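Ticket: Parcel labels printing blank after the June update
Product: Tridlow Dispatch, desktop version
Raised by: Ruby-Lee Ruddock, Pronness
Status: Resolved
Priority: High

Problem

We sell phone accessories and small household goods by post. Since the June update to Tridlow Dispatch, part of every batch of parcel labels comes out blank. The label feeds through at the right length and the printer cuts it, but there is nothing on it. The order is then marked as sent, so the only way to find the missing ones is to check the pile of labels against the picking list by hand.

This morning we ran a batch of 60 and 18 were blank. We ran the same orders again as a second batch and 18 were blank again, and they were the same orders. Printing a blank one by itself gives a blank label too. Packing slips for the same orders are fine on the office printer.

Most of the orders affected were for items listed under Cases and Covers. A few were from other categories, so I don't know if that matters.

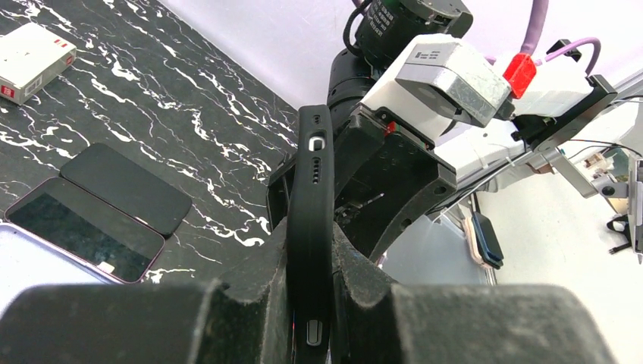 What we have tried

Turned the label printer off and on and reloaded the roll.
Swapped the USB cable and used a different port.
Printed the printer's own test page, which was fine.
Removed the printer in Windows and added it again.
Installed Dispatch on the laptop in the Irorley office and printed from there. Same orders blank.
Cleared the print queue and the Dispatch temporary folder.

We have not tried going back to the old version because the notes say the order database is converted during the update.

Reply from Support, 10.20 am

Thank you for the detail. As the same orders fail on two computers, we don't think the printer or driver is at fault. Please do the following.

1. Open Settings, then Labels, and note the name of the template in use.
2. Export one order that prints and one that doesn't (right-click the order, Export, Plain File) and attach both.
3. Tell us whether you have any custom fields on the label.

Please don't reprint the batch until we have looked at the files. Each reprint writes a new line to the order history and makes it harder to follow.

Reply from Ruby-Lee Ruddock, 11.05 am

Template is "Henare 4x6 with returns". It was set up before I started and I haven't changed it. There is one custom field, Shelf Note, which prints in small type under the address. We use it for where the stock is kept. Both files attached.

For today I am writing the blank ones out by hand. Our collection is late afternoon, so anything before then would be a help.

Reply from Support, 1.40 pm

We have found the difference. In the order that fails, Shelf Note is 41 characters long. The new version allows 40 in a custom field, and when a field is over the limit the template stops drawing the whole label and reports no error. The old version cut the text short.

To get going again:

1. Go to Products, then Bulk Edit.
2. Sort by Shelf Note, longest first.
3. Shorten any note of 41 characters or more and save.
4. Open the failed orders and choose Refresh Product Data.
5. Print one as a test, then the rest.
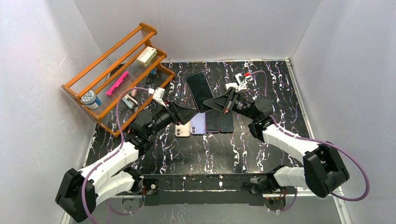
Ruby-Lee Ruddock: Done, and all 18 have printed. The long notes were mainly in Cases and Covers, where we had put the phone model in as well as the shelf. Will the limit be put back to how it was? We have over 7 pages of products and would like to keep the model in the note.

Reply from Support, 3.15 pm

The limit of 40 is staying, but the blank label is a fault and has been passed to the developers. The fix will cut the text short as before and show a warning in the batch window. For the phone model we suggest the Variant field, which can be added to the Henare template under Edit Layout.

Closing this ticket. It can be reopened by replying.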